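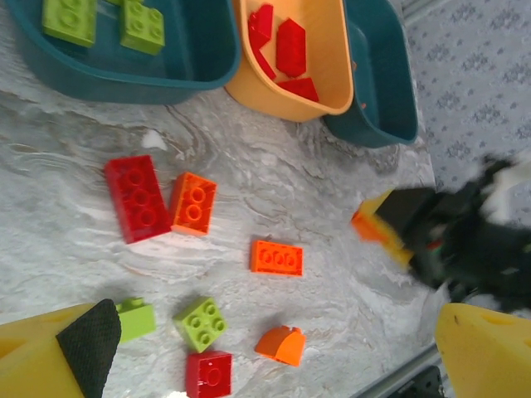
Wrist view, left arm. Green, red and orange each get a tub.

Two arms, one table, and they keep wanting the same brick
Posted by fultby_shed, 27 March 2020

I've got two small arms bolted up at our shared workshop in Fultby, sorting toy bricks by colour into tubs. Controllers are Husix boards, software is my own and you can tell. Each arm has a camera on the wrist and picks its own next brick from what it sees.

Trouble is, they both have the same taste. With plenty of bricks out they get on fine. Once it thins out they go for the same one, stop a finger's width apart and wait for each other until I switch something off. I logged 436 picks and had 226 clean ones, and I'd been telling people it was nearly finished.

I'd rather not add a third camera overhead, as the ceiling is somebody else's project. Is there a simple way to make them share?

hakiren_fan
Get a proper industrial controller. I had no end of bother with cheap boards and my brother in law says the same.

tapered_tub
You don't need new boards, you need a claim list. Before an arm moves, it writes down which brick it's after, in table coordinates. The other arm reads the list and crosses off anything within a brick's length of that spot. First to write wins. If they write at the same instant, left arm wins, and the right arm can sulk.

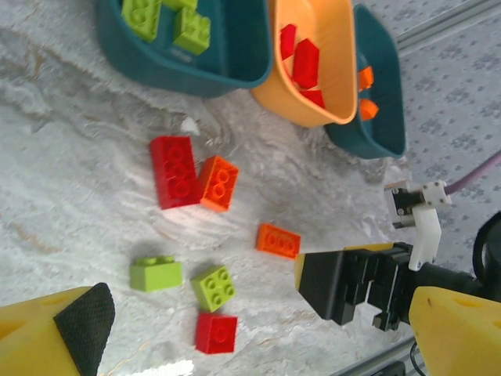
The catch is that both cameras have to agree where things are. Wrist cameras are a pain for this, as each one sees the table from wherever its arm happens to be. Tape a printed marker at each end of the table, have both arms look at both markers at start-up, and work out the offset from there. Do it again whenever anybody leans on the table, so at our place that's hourly.

Two other things. Make a claim run out after a few seconds, or one failed grab will lock that brick for the evening. And stop an arm grabbing while the other one is blocking its view of the brick - park it and look again. I ran mine like that from May onwards and got through 3,000 picks with two collisions, both of them on the day I was "tidying the code".

karaca_bench
Seconding the claim list. Also check your marble pattern isn't fooling the colour threshold under bright light. Grey veins shouldn't matter but mine once spent ten minutes trying to pick up a shadow.

fultby_shed
Claim list is in and they've stopped squabbling. They now both wait very politely for a brick that's already in the tub, so I'm off to look at the time-out.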